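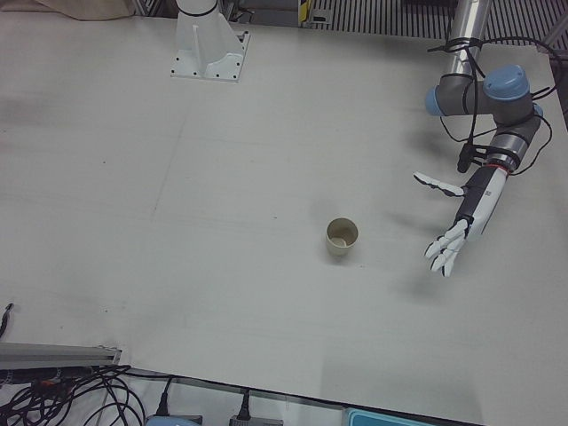

The spring meeting of the Wivora Youth Paddling Program opened at 6:30 p.m. with the minutes of the last meeting, which were approved after the word "hypothermic" was changed to "chilly" at the request of the person it described. The agenda had eleven items. Item one was coffee. Members are again asked to bring a mug from home, as a small paper cup like the one on the white table does not get anyone past item four, and the program would like to buy fewer of them.

Summer trips. Two canoe trips are planned, both on the Dumitrescu River, putting in at the upper landing and taking out at Jusico Bridge. The July trip is full with 18 campers. The August trip has room. The trip leaders reported that last year's route was well liked, apart from the portage, the bugs, the second portage and the oatmeal. A motion to shorten the first portage was ruled out of order on the ground that the river is where it is.

Phones. Long discussion. Current rule: phones go in the dry box at the landing and come back out at the bridge. Several parents have asked for a nightly check-in. The leaders pointed out that there is no signal below the second rapids, so the check-in would be with a heron. Agreed: the leaders' satellite messenger will send one message to all families each evening. Campers will write postcards, to be mailed from Jusico, where they will most likely arrive home after the camper does. The rule stands, 9 to 2.

Boats. The green canoe leaks. It leaked last year as well, and the year before that, and is recorded here again for continuity. A patch kit has been ordered. The other boats passed inspection. Four paddles are missing and one extra has turned up that does not match anything we own – if it is yours, please come and get it.

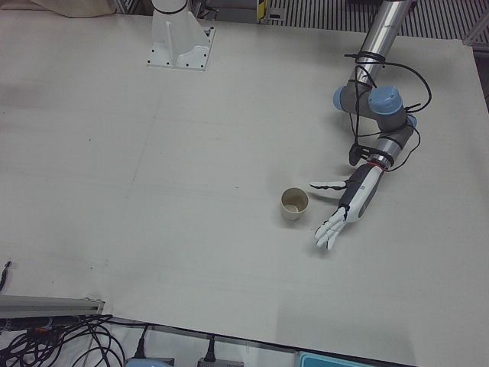

Paper cup on the table.

Money. The balance stands at $724. The bake sale brought in $80, and the Drirneletti outfitters have offered $100 toward life jackets if their name goes on the trailer. Accepted. There was some debate over how large the name should be, given its length and the size of the trailer. Left to whoever ends up holding the paint.

Swim test. Moved to Saturday at 10 a.m. at the town pool. All campers must pass before the trip, including those who passed last year and feel strongly about it. Leaders must also pass. This was received in silence.

Other business. The tents smell. Airing-out day to be set by email.

Adjourned 8:50 p.m. Next meeting in June, same room.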